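Soup counter opens in former Peixoto building

The ground floor of the old Peixoto hardware building has a new tenant. Hallonura, a self-serve soup and rice counter, opened its doors in September after 14 months of permits, plumbing and paint.

The owners are Ye-seo Choo, who cooked in hotel kitchens before moving to town, and Mahmoud Salem, who ran the lunch cart outside the county offices for five years. The cart has been retired. Regulars who ask after its lentil soup will find it at the new place, on the same days as before.

Hallonura occupies 3,760 square feet, a little more than a third of what the hardware store used. The rest of the floor is still empty and is being marketed for offices. The old loading door on the alley side has been bricked in, and the main entrance has moved to the corner, where there is a ramp and a wider door.

Customers pay by the size of the bowl. They pick one up at the register, fill it themselves and take it to a table or have it lidded to go. Two soups are out at any time and they change between lunch and dinner. Rice, pickles and boiled eggs are handed over at the register and are included in the price of a large bowl.

"We talked about table service for a long time," Choo said. "People here get a short lunch. They want to sit down with something hot and be back at work on time, and waiting for a check doesn't help them."

The self-serve counter was the most expensive single item in the project and the one that held up the opening. The first top was delivered with the openings for the soup wells cut too close to the back ledge, which left no space to lift a lid without hitting the wall. It went back to the shop, and the replacement took seven weeks.
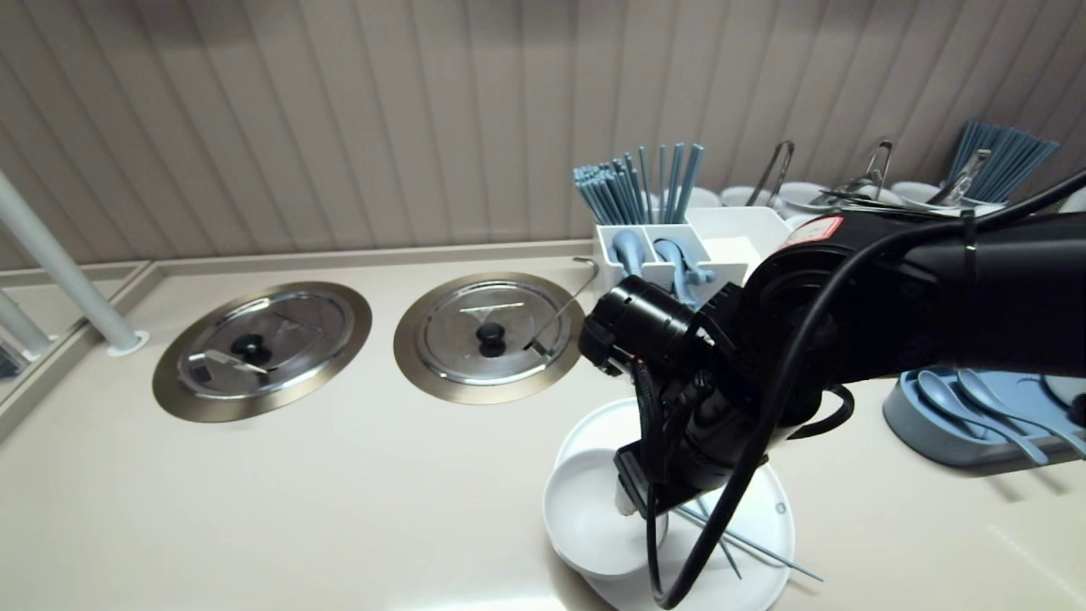

Salem said he wanted the chopsticks and spoons right next to the soup so that people would not have to double back through the line for them. On the cart he kept them at the far end, and at noon the two streams of customers ran into each other every day.

The lids stay on between customers. A county inspector asked for that during the first walk-through, and the owners have put a small card at the register reminding people to close up after serving themselves. Staff check the temperature of both soups every half hour and write it on a sheet kept in the kitchen.

The opening menu has six soups in rotation. Along with the lentil, there is a clear radish and beef broth, a spicy soft tofu soup, chicken with ginger, a mushroom and barley soup, and a tomato soup with chickpeas that Salem makes from his mother's recipe. At least one of the two soups on the counter will be meatless at every meal. A full list of ingredients is kept in a binder by the register for anyone with allergies.

Most of the cooking is done in the morning. Choo starts the broths at 5 a.m. and the first batches are ready to come out by 11. The kitchen can turn out 500 bowls a day, she said, though the first weeks have been well short of that and she is in no hurry to get there. What is left at closing is chilled and goes to the meal program at the senior center the next day.

The building itself has been mostly dark since the hardware store closed. It was sold to Cuvel, a property company that also owns the parking lot across the street, and the new owner replaced the roof and the front windows before looking for tenants. Cuvel paid for the ramp and the corner entrance. The kitchen, the counter and the dining room were paid for by Choo and Salem, who took out a small business loan and sold the cart.

Fitting a commercial kitchen into a building that had never had one took most of the first year. The floor had to be opened for drains, and the crew found an older set of pipes underneath that did not appear on any of the plans. The exhaust duct now runs up through what used to be the key-cutting booth. A few things from the hardware store have been kept, including the rolling ladder, which is bolted in place near the restrooms, and the painted Peixoto sign on the alley wall.

Parking was the main concern raised when the plan went before the city. Neighbors on the alley asked for no deliveries before 7 a.m., and the owners agreed. Customers can use the lot across the street free for the first hour with a stamp from the register. There is also a bike rack at the corner, put in with the ramp.

Hallonura employs nine people, most of them part time. Two worked with Salem on the cart. He said he is still looking for someone to take the evening dish shift and would consider a student.

Takeout orders can be placed by phone or through Veko, the ordering service used by several other restaurants downtown. Phone orders are ready sooner, Salem said, and do not carry the extra fee. Customers may bring their own jar or container for takeout as long as it is clean and has a tight lid – the bowl is used as a measure and then poured over.

The owners plan to add a breakfast rice porridge this winter if the staffing works out. Choo has been testing it on the crew and says the version with scallions and egg is close to ready. There are no plans for alcohol, and the permit does not allow for it.

Hallonura is open from 11 a.m. to 8 p.m. and closes for an hour at 3 p.m. to change the soups and clean the counter. Reservations are not taken. Groups of more than eight are asked to call ahead so that tables can be pushed together.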